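3.2 Collecting demonstrations by remote control

We began the Humomard study with a question that sounds almost too simple to be worth asking: what makes one person's demonstration easier to learn from than another's? Anyone who has taught a child to lay the table will know that there are many ways of doing it, and that the teacher's habits are passed on along with the task. A robot taught by example is no different in this respect. If the person at the controls hesitates over every object, the trained policy will hesitate too, and if the person rushes, the policy learns to rush without having learned where it is safe to do so.

For this reason we chose a household sorting task that needs no explanation. Objects lie on a desk between two baskets, and the robot, driven from a distance by an operator, must pick them up one at a time and put each into the basket where it belongs. All of the work reported in this section was carried out in our Brindberg flat, a furnished space that we prefer to the laboratory bench. Homes have curtains and sofas and uneven light, and we wanted the recordings to have them as well.
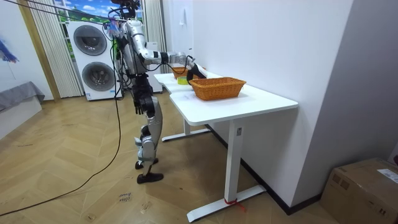
Our operators came to the task with very different amounts of practice, and we gave a good deal of thought to how they should be introduced to it. Each of them had a session of free play before any recording was kept, during which they could reach, grasp and let go as they pleased. Most found the arm itself easy to get along with and the hand rather harder, above all when coming down on something low and flat. A roll of tape lying on the desk beside a basket is a good example: the hand has to approach from above, with the basket rim close by, and a new operator will often bring the whole forearm too low on the way in. We came to use this approach as a warm-up, and found that an operator who could manage it calmly would manage the rest of the set as well. Pace was the other matter we returned to again and again in the introductions. Slower demonstrations take more patience to give, but the motions in them are easier to tell apart afterwards, and we asked for them throughout.

The target for the main collection was 500 demonstrations, of which 400 were set aside for training and the remainder kept for testing. An operator worked in blocks of 10 demonstrations and then rested. We had first planned much longer blocks, and gave them up after the pilot in April, when it became plain that the last few recordings in a long block were of little use to anybody. Arms were moved further than they needed to be, grasps were opened late, and the operators themselves told us – kindly, but firmly – that they were tired.

Control was by means of the Ferus interface, which passes the operator's arm and finger movements on to the robot and shows the operator a view from above the desk. We made two changes to it for this study. The first was to smooth the finger commands slightly, so that a small tremor in the operator's hand did not turn into a flutter at the fingertips. The second was a foot pedal that pauses the robot where it stands, and this turned out to be the better loved of the two. With the pedal pressed, an operator could look properly at a grasp, make up their mind, and carry on. Pauses were marked in the recording and removed before training. 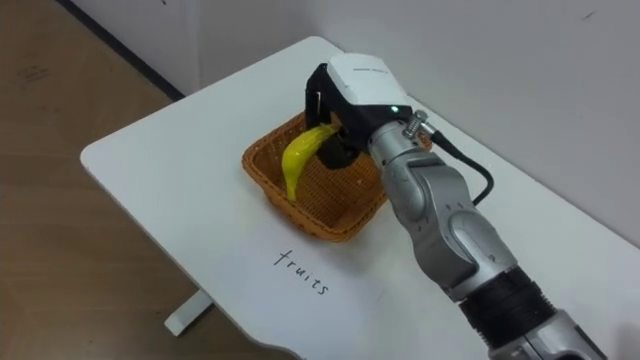 There remains the question of when a demonstration should be said to have ended. We tried three rules in the pilot. Under the first, the recording stopped as soon as the object touched the inside of the basket, and policies trained on these recordings were inclined to hold on to things, having never been shown the letting go. Under the second, the operator decided, and the results were as varied as the operators. The rule we settled on asks for the object to be released and the hand drawn back until it is clear of the basket on all sides. It makes each recording a little longer, and we have not regretted it.

The choice of objects deserves a word as well. We wanted shapes that would call for different grasps, and we wanted a set in which a person would sort without stopping to think. Toy fruit served us well on both counts. A banana can be taken across its middle from almost any side, though it may swing as it is lifted if it is taken too near one end. A small round fruit is less forgiving. The fingers must come down evenly, and if one of them arrives ahead of the others the fruit is likely to roll away before the grasp has closed. The objects that are not fruit were chosen to sit among the others and get in the way, as things in a kitchen drawer do. The layout was changed between demonstrations, and the operator was free to choose the order of sorting.

Where the objects lay close together, we noticed that experienced operators paid attention to the whole hand, including the fingers they were not using. Beginners watched the fingertip nearest the target and tended to forget the rest, so that a curled finger might catch on a neighbour. We kept such recordings so long as the task was completed, and gave them a label of their own. A policy that never sees an untidy moment has no way of finding its path out of one, and in a crowded layout untidy moments are bound to come. 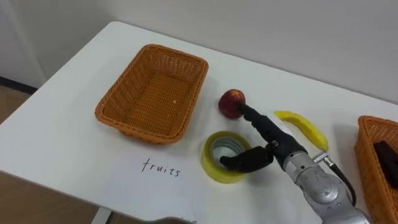

Figure 2. Sorting task seen from the head camera. One fingertip is in contact with the round red fruit while a lower finger reaches into the centre of the tape roll; the basket behind the handwritten word "fruits" is empty.

The label was given by hand, by a second member of the team who had not been driving the robot. Where the operator and this second person disagreed, they watched the recording together and talked it through, a slow but pleasant way of working which taught us more about the task than any of our measurements did. Several of the guidelines we now give to new operators come from these conversations, among them the advice to open the hand well before it arrives over the object. The Kanagaratnam score, which we use in Section 4 to compare the smoothness of demonstrations, was computed only after the labels had been agreed, so that it could not colour anybody's judgement.

We also kept a view from the side of the room. The head camera sees the desk very well but says little about how the body is carried, and an operator looking only at the hand can leave the elbow in an awkward place without ever being aware of it. From the side, the height of the forearm and the stance of the legs can be read together. This view was not given to the learning system. We used it for checking, and for showing operators their own work at the end of a block, when they were usually curious to see it.

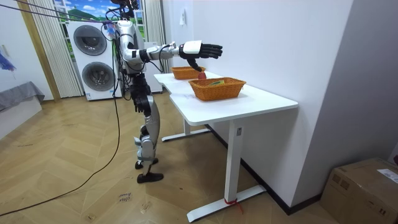
Figure 3. Side view of the workspace, with one arm extended over the desk, the hand open above the farther basket and the other arm at rest.

Showing people these recordings had an effect we had not planned for. Operators who had watched themselves from the side began to keep the elbow higher in the next block, and to reach over the baskets where they had earlier reached around them. As this might have given later blocks an advantage, we spread the blocks of every operator evenly between the training and test sets. The comparison between operators in Section 4 should be read with this in mind, and the block number of each demonstration is kept in the released files so that readers may look into the matter for themselves.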